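Search jobs and notices
Keyword or location
Search

Equipment Planner, Robotic Handling (one position)
September
By Nazanin Tehrani, Operations, Drillton

Drillton is hiring an equipment planner for the robotic handling group. The person in this job decides what we buy, when we buy it, and what we can put off. The group writes grasping software and tests it in simulation before any hardware is ordered. Up to now the engineers have done the purchasing themselves, between other work, and it has led to duplicate orders and a storage room we can't close.

The main task for the first half year is the Skisten cell. Skisten is our name for a small station that picks up light, irregular parts and sets them down in trays. The software side is well along. The purchase list is not. We have one spreadsheet of arms, mounts, grippers, controllers, guarding and cables, some of it priced and some of it guessed. 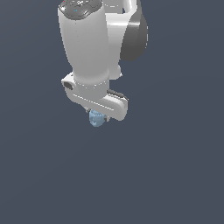

You will take over that spreadsheet and turn it into a budget we can defend. That means getting written quotes, checking lead times, and asking the engineers which features they need and which they only like. It also means adding the costs that get left off: freight, floor anchors, spare fingertips, training days, the electrician, and yearly service. Last year we approved a cell on the price of the arm alone and spent nearly as much again before it could run.

The second task is planning simulation against hardware. Every grasp we can rule out on the computer is a part we don't have to machine. The test plan for Skisten lists 400 grasp trials in simulation, and 100 of those will be repeated on the real cell once it is installed. Your schedule has to leave room for both. If the trials show that the standard fingers won't hold a part, the order for custom fingers has to go in early, and you need to have kept money back for it.

Other duties:

Keep the asset list current. There are 869 lines in it now and many are for things we no longer own.
Compare lease and purchase for each item over our approval limit.
Write the one-page request that goes to Arash Ghaffari, who signs for equipment.
Meet with the software group every other week to hear what has changed.
Arrange delivery and site prep with the building office.
Track compute costs for simulation, including the workstations due for replacement.
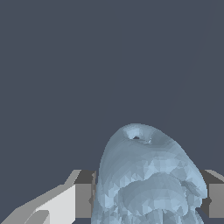
We expect you to have bought or planned technical equipment before. It could be for a machine shop, a lab, a warehouse or a hospital. You should be able to read a data sheet for payload, reach and repeatability and ask a supplier a sensible question about it. You should be comfortable with spreadsheets and with telling an engineer that an order has to wait. A degree is fine but we don't require one. Experience with our purchasing system, Zuka, would save you a week or two of learning.

The job is full time and on site at the Öberg building. Core hours are 10 a.m. to 3 p.m. and you can arrange the rest with your manager. You will travel to suppliers a few times a year. Health coverage starts on the first day. There is a yearly allowance of $300 for books or courses, and larger courses can be requested separately. The pay range is sent to every applicant before the first interview.

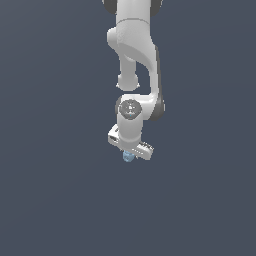
Do I need to know how to program a robot or run the simulation software?

The engineers do that work and will show you results when a purchase depends on them. You need to understand what a trial was meant to find out and what it means for the order. We will set aside time in your first month for you to sit with the software group.

To apply, send a resume and a short letter to Nazanin Tehrani through the jobs page. In the letter, describe one piece of equipment you planned for, what it was expected to cost, and what it cost in the end. If the two numbers were far apart, tell us why. Please leave out anything your employer would consider confidential.

We read applications as they come in. There are two interviews. The first is a phone call with Nazanin. The second is on site and includes a budgeting exercise using an old equipment list of ours, and you will be paid for the time it takes. Arash Ghaffari joins the second interview. The position stays posted until it is filled.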